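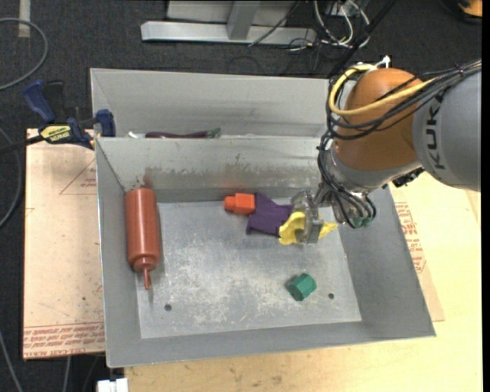 Just tip the lot in and stop fussing, it all ends up at the bottom anyway, wrote one respondent in the free-text box at the end of our July survey. I laughed when I read it, and then I spent a good part of the autumn finding out how far I agreed. This section is my attempt at an answer, and it's a "yes, but".

4.2 What ends up lying next to what

The Pollen study set out to look at how people keep mixed oddments (bottles, blocks, bits of toys, parts of things whose other parts have long gone) in open metal bins. Nine households in Dirkine kept going to the end and logged 633 items between them. I had expected size to explain nearly everything. Big things at the edges, small things in the middle, job done! Size does matter, but shape turned out to be far more interesting, and I'm still a bit cross with myself for leaving shape off the first version of the log sheet.

Take long things first. A squeeze bottle is a lovely shape for the hand and a rather awkward one for a bin. Stood up, it gets knocked over as soon as somebody reaches past it, and lying down it uses a whole strip of floor. Most households laid theirs along a side wall, which is also how the bottle in Figure 3 is lying, base to the back and nozzle to the front. Where the walls slope outwards you lose a little floor, but the slope gives a long round thing somewhere to lean, and I think that's a fair swap. One household grumbled that nozzles pointing forwards catch on sleeves. I've tried it at home and they have a point (mine got my cardigan twice).

Figure 3. Mixed small contents in an open sheet-metal bin, with a large squeeze bottle against the left side wall.

Then there are the awkward little ones, the pieces with stubs and corners and hollow bits. We scored these with the Niven scale, a simple three-step thing running from "rolls away" through "stays put" to "hooks on", and it did the job better than I'd dared hope. Pieces at the hooking end get handled in pairs: you go in for one and come out with its neighbour too. They also tend to be logged as touching something, and the row towards the back of the bin in Figure 3, with its yellow, dark purple and orange-red pieces, is the sort of grouping I mean. The green hexagonal block nearer the front is on its own, and a block like that sits comfortably in our middle step. It has flat sides and nothing on it to catch a neighbour.

Now for colour, which I nearly didn't bother with. The households didn't sort by colour at all, and when I asked why not they mostly looked at me as if I'd suggested ironing the tea towels by postcode. Bright things are simply easier to spot against grey metal, and people told us they left the bright ones wherever they fell and did their tidying round the dull ones. The dark pieces were the ones people said they "lost", even in a bin with hardly anything in it.

A word on floors. The log sheet had a box for the state of the metal, and it was the box people enjoyed most! Scratches, blotches, brown marks up the back wall, we had all of it, often with strong opinions attached. Worn patches in the middle and front of a bin were a favourite remark, and you can see scuffing of that kind in Figure 3. I can't say from one picture what caused it and I won't pretend to. What I can say is that nobody in the study minded. Two households preferred their scruffy bin to the newer one, on the grounds that they no longer had to be careful with it.

So, back to our respondent. Tipping the lot in works well enough for blocks and other plain shapes. For bottles I'd still lay them by the wall, and for anything with a hook or a stub I'd give it some room. The Cornik dividers, which we come to in 4.3, were meant to help with exactly those pieces, and the results were messier than I'd like.

Last updated: 28 December 2023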